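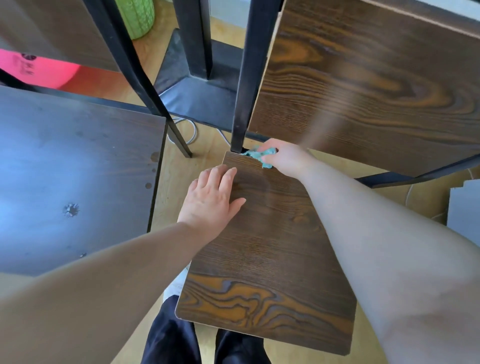 Words: Todor Karagiannis
Filed under: Cleaning, Furniture, Machines That Promise Things
Last tidied up in July

Can a robot wipe down a dining chair yet?

A reader in Alberg wrote in to ask whether she should put off buying new dusters, as her son has told her that household robots are nearly ready. I have written back to say buy the dusters. It seemed worth setting out why, along with how to do the job in the meantime.

Take the chair. You put one hand flat on the seat so it doesn't wander off, and with the other you poke a bunched-up cloth into the corner where the seat meets the metal leg. You have been able to do this since you were about six and you have never thought of it as clever. It is a rotten job for a machine. The seat has to be held firmly enough to stay put, the cloth has to be shoved hard enough to get into the gap, and both of those have to be judged at once by feel. A cloth is also never the same shape twice. Factory arms like things that stay the shape they were when you bought them.

What the machines can manage

Floors, mostly. The round vacuum is a proper household object now and I won't hear a word against mine, except that it eats cables. If you have one, go round first and lift any thin leads off the floor, particularly the white ones that lie curled under tables where you can't see them and it can.

Windows, up to a point, if they are large and flat and you don't mind the corners. Lawns, the same.

Big flat tables are the next likely thing. I went to see a demonstration at Pimentel, where an arm on a trolley wiped a tabletop from end to end and made a decent job of the middle. It took 48 minutes. It did the edges by leaving them. The young man in charge was very pleased and I think he had reason to be, but I have a tabletop at home and lunch is at one.

Chairs are another matter. They have legs, the legs have other chairs' legs in front of them, and there is usually a child's toy somewhere in the middle. A person reaches through all that without looking. The Drulero people, who make the arm, told me that chairs were "on the roadmap". I have been on roads like that.

Doing it yourself: wood seats on metal frames

1. Pull the chair out from the table if you have the room. Most of us don't bother and do it in place, with predictable effects on the knuckles.

2. Dry cloth first. Crumbs and grit rubbed about under a damp cloth will dull a shiny finish.

3. Then a damp one, wrung out until you think it's done, and then wrung again. Microfibre is good. An old vest is nearly as good.

4. Hold the seat down with your spare hand spread flat. Don't hold the backrest, it tips.

5. Bunch the cloth up for the corners and push it into the join between seat and leg. Folding it neatly gives you a nice flat pad that won't go in. For really stubborn muck use a wooden skewer with the cloth over the tip.

6. Go along the edges with the grain. If the seat is veneered, go gently at the rim and never let water sit there. Once an edge lifts you'll be catching your trousers on it for years.

7. Wipe the metal last and dry it, paying attention to the bolts underneath.

A bold, swirly grain hides a great deal, so look at the seat from low down with the light across it. You may wish you hadn't.

Chips in a dark tabletop

Several of you have asked about these. If the surface has splintered and the paler fibres are showing, trim only what is properly loose, using a sharp blade held nearly flat. Press the rest down. A wax filler stick in the nearest brown, worked in warm and scraped level with an old bank card, will do for a table that gets ordinary use. Go slightly darker if you can't match it. Then put the fruit bowl there. No machine I've come across does this, although I dare say one could be taught to move the fruit bowl.

What about the shop floor?

It is a better story there, as the work is set out for the machine's benefit. My brother-in-law is at the Cumis works, where they turn out chair frames, and they have had an arm on the welding for years. It does 558 frames on a good day and doesn't stop for tea. The seats are still wiped and checked by people at the end of the line. They tried an arm on the wiping for a while - it was fine on the flat and hopeless at the corners, and now it puts lids on boxes.

So how long?

I asked around and got answers from seven people who ought to know. Two said soon, four said it depended what I meant by clean, and one asked if I was recording. My own guess is that something will be able to do a chair before I'm past caring, and that it will cost as much as a small car and need its own cupboard.

Until then, a pack of cloths. Wash them at 60, leave out the fabric softener (it stops them picking anything up), and keep the ones for furniture away from the ones for the oven.

Next time: limescale on taps, and whether vinegar is as good as my mother said.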